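Gemero Station Guide
Section 4: Recording the band sort

Rev. 2 August 2024, Hendrik Dewulf
Shares 4 | Comments 2

Read section 3 first if the arms haven't been homed. Everything below assumes both arms are homed and the recorder is open on the laptop.

The task is sorting rubber bands, two colors, three bins. Orange bin is the source. Black bands go to yellow, blue bands go to gray. Same for every operator, no swapping colors for a change of pace. Target for the Cerier set is 2,000 good episodes, both arms used, no more than 300 from any one operator.

4.1 Before the first episode

1. Wipe the tabletop. Dust and bits of broken band show up on the overhead view.
2. Check the bolts on the table frame by hand. Loose one -- stop, get the hex key, tighten, redo the camera check in section 2.
3. Cables. Move each arm slowly through its full reach and watch the slack. Nothing should drag through a bin.
4. Open and close both grippers five times. Listen for clicking.
5. Start a new session in Gemero. Pick "band_sort_3bin" from the list, NOT "band_sort_2bin". Type your initials.

CAUTION: Hands off the table whenever the arms are live. Reset means pause first, wait for the tone, then reach in.

4.2 Laying out the table

1. Orange bin in the center, long side toward the front.
2. Gray bin back left. Yellow bin to the right of gray, leave a gap wide enough for a gripper to come down between.
3. Tip a mix of blue and black bands into orange. A heap is fine. Don't comb them out, the tangles are part of what we want.
4. For "stray" episodes drop one or two bands on the bare wood as well. Anywhere both cameras can see. Different spot each time.
5. Spare bands stay out of the reach of the left arm. Right side of the table is OK.
6. Look at both camera views on the laptop before you hit record. Orange bin should be in both. If it isn't, move the bin and leave the camera alone. 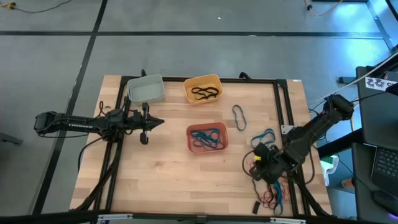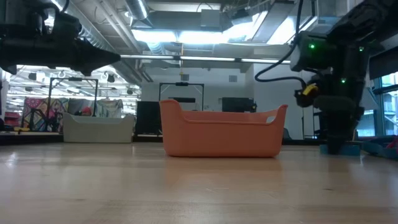

Fig. 4. Overhead and low views. Orange bin in the middle, one arm each side. In the overhead view the yellow bin has black bands in it and gray is empty.

4.3 Recording an episode

1. Both arms to the ready pose. Grippers open.
2. Foot pedal once to start. Wait one full second before moving -- the first frames get trimmed.
3. Pick a band from orange. Either arm. Use whichever is closer to the target bin, most of the time.
4. Two bands come up together? If same color, drop both in. If different colors, pull them apart with the other gripper or put them back and go again. Don't shake them off over the table.
5. Missed grasps are fine. Keep going, one retry, two retries. After three the episode is a fail, mark it that way.
6. Stop after 4 bands are sorted, or earlier if the source is down to nothing.
7. Arms back to ready pose. Pedal once to end.
8. Score it: G good, F fail, X throw away. X is only for recorder trouble, a bumped camera, or someone's arm in the shot. A clumsy sort is not an X.

NOTE: Go at an even pace. Kamran Pirzada looked at the May batch and the fast operators had jerky wrist motion that the policy copied right away. Slow is ok, stopping dead in mid air is not.

NOTE: A band that ends up on the floor counts as a fail. Leave it there til the episode is over.

4.4 Reset between episodes

1. Pause. Wait for the tone.
2. Empty yellow and gray back into orange. For every third reset leave a few bands in the targets, so the bins dont always start clean.
3. Shift the orange bin a little. A hand's width at most, turned a bit is good too.
4. Hands clear. Resume.

Change the bands after 400 episodes. They streach and go limp, and limp ones hang differently from the gripper. Old ones go in the bag marked Chiang for the tangle tests, don't throw them out.

4.5 End of session

1. Arms to rest pose, motors off at the switch. Then the recorder. In that order.
2. Check the episode count against your tally sheet. Off by one is usualy a double tap on the pedal -- find the short file and mark it X.
3. Start the upload to Fasta. Leave the lid of the laptop open until it says done.
4. Write down anything odd in the session notes. Camera bumped, gripper pad changed, lights different. One line is enough.

Upload stuck at zero: restart the recorder, not the laptop. Still stuck, see 7.2.

Was this page useful? 11 yes 1 no
Comments (2)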